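3.2 What people do with shoes they've stopped wearing

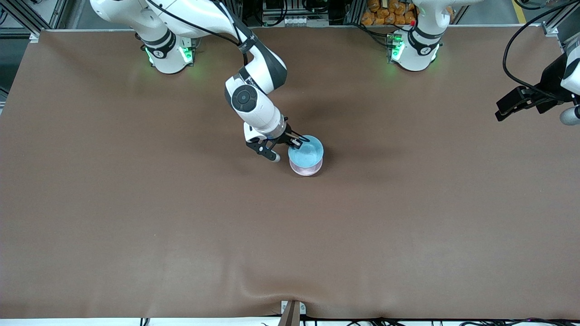 I should say up front that I came to the shoe question sideways. Reynaldo Tan and I had set out to ask people in Borneck how often they get boots resoled, and we kept hearing about the pairs at the back of the hall closet instead. So we rewrote the survey in January and sent it to 600 households, with one long open question at the end (my favorite part, and a pain to code!).

The open answers are where the fun is. Plenty of people told us they keep worn-out sneakers "for painting," and then went on to say they hadn't painted anything in years. Others hold on to dress shoes that pinch, mostly on account of what they paid for them. One woman had 2 pairs of the same loafer, one for the office and one she was saving for when the first gave out, and by then she'd left the office job.

Visitación Ibarra read all the answers separately from me, and we sorted them into groups. We disagreed most over "might fit my daughter someday." I wanted it under gifts, she wanted it under storage, and she won, mainly by pointing out that the daughters in question were mostly toddlers.

Figure 1. A light blue and pink bowl held at the rim by a two-fingered gripper.

Resoling came up less than I'd hoped. Folks who live near the Barrios repair shop mentioned it by name and seemed happy to wait 20 days for a pair of heels. Farther out, people said they wouldn't know where to go, and a few asked us (on the form!) for an address. I wrote back to those. Whether a cobbler close to home changes what gets kept is a question I take up in Section 4, using the Hivness drop-off records.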